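Retau Keeps Its Physics Simple, and Mostly Gets Away With It

Retau is a one-touch marble game from the studio Vikov, now out for phones and tablets. The player tilts a table by dragging a thumb, and a ball rolls toward a hole. There are 147 tables in the base game, split into 8 sets. The first set takes roughly an hour.

The input model deserves a note. Drag distance sets the angle of the table, and lifting the thumb returns it to level at a fixed rate. Most tilt games read the phone's motion sensor, which drifts. Vikov dropped the sensor entirely, and the result is a table that responds the same way on every attempt.

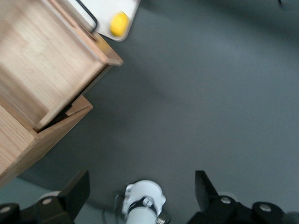 Scoring starts at 1000 points per table and counts down. Touching a side wall costs points; touching a bumper does not. The rule is never stated in the menus, and new players will likely lose several tables to it before working it out. The third set, Sosa, adds moving gates on a short timer. The fifth, Dilis, uses a 1936 arcade cabinet theme with slower balls and a heavier sound mix.

Frame rate held steady on a recent tablet. On an older phone the Dilis tables stuttered when three balls were in play -- enough to spoil a run, though the game stayed playable.
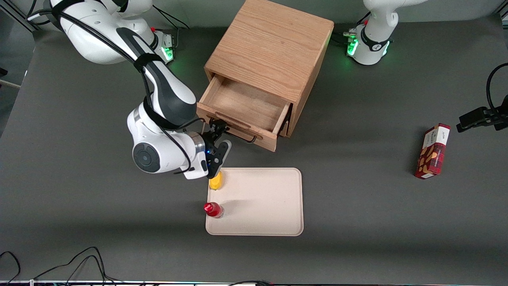

Ads appear between sets and can be removed with a single purchase. There is no energy meter. Progress saves to the device only, so a player who switches phones starts over. Vikov lists cloud saves for an update in April, along with a left-handed menu layout.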